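Etia Table-Wipe: Data Card

Version 5, August

Summary

Etia Table-Wipe is a set of 196 recorded episodes of a humanoid robot working at a desk. The task is wiping a flat surface with a cloth. The set was put together at Gilmartin, a workplace services firm, as part of the Plunalcombe project, which looks at how cleaning and reset jobs in shared office buildings change when part of the work goes to a machine. It is meant for two groups of readers: people training manipulation policies, and people planning shifts and job descriptions at sites where such policies may be used.

Recordings come from a fixed camera. Joint states and commands are stored alongside the video in the Zumix log format.

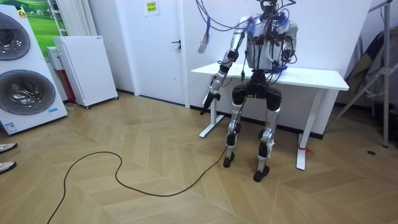
Maintained by the Plunalcombe data group, Gilmartin
Card last revised: August

Why this task

Desk wiping was picked from the reset list used by day-shift cleaning staff. A reset covers the desk surface, the chair position, the bin and a visual check for items left behind. Only the first item is covered by this data set. The other items stay with staff, and no episode should be read as a complete reset.

The desk is a plain white one with a thin top. Surfaces with a strong pattern, glass tops and wood tops are not represented.

Contents

episodes/ – one folder per episode, video plus Zumix log
splits/ – train and held-out lists; the held-out list has 30 episodes
notes/ – operator notes, plain text, one file per session
staff/ – interview summaries and task timing sheets, no names
LICENSE
CHANGELOG

Episode folders are numbered in recording order. Numbers are not reused when an episode is withdrawn, so gaps are expected.

Robot setup

The robot is a two-armed, two-legged humanoid with black grippers. Cabling enters from above and a separate cable runs along the floor. Both arms are logged in every episode, including episodes where only one of them does the wiping. Users who filter out the idle arm should keep its joint positions as a constant input – posture changes on that side shift the balance of the whole body and show up in the leg torques.

Work zone

The setup needs a clear area in front of the desk and a route for the floor cable. At a working site this means a person cannot pass close by while a wipe is in progress. Staff in the interviews brought this up more often than any question about wipe quality. Shared rooms with a single door were listed as the worst case.
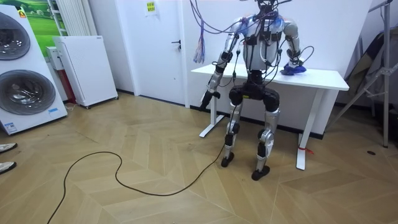 Contact force is estimated from joint torque and is not measured at the hand. The estimate drifts within a session. Treat it as a relative signal and reset the offset at the start of each episode.

Labels

Each episode has one outcome label (complete, partial, stopped) and a coverage score from 0 to 9. Coverage was scored by cleaning staff, on paid time, using the same standard they apply to their own desks. Where two scorers disagreed, both scores are kept. Do not average them without reading notes/ first; several of the gaps come from different views on whether the desk edge counts.

What changes for staff

The staff/ folder records the following points.

Setup, cloth changes and cable handling are new tasks. They were not in the old job description and had no time set aside for them.

Wiping was often the moment when staff noticed other problems, such as a loose desk leg or a dead outlet. A handover sheet now asks for these separately.

Staff asked for the right to stop the machine without giving a reason. This is written into the site procedure. Stops are logged without an operator ID.

Limits

One room, one desk type. No liquids are logged. Lighting is not controlled. The set cannot support claims about hours saved, and the timing sheets should not be used to set targets for individual workers.

Changes in this version

Held-out list rebuilt. Offset field renamed from f_zero to force_offset. Interview summaries added to staff/. Two notes files with broken line endings repaired.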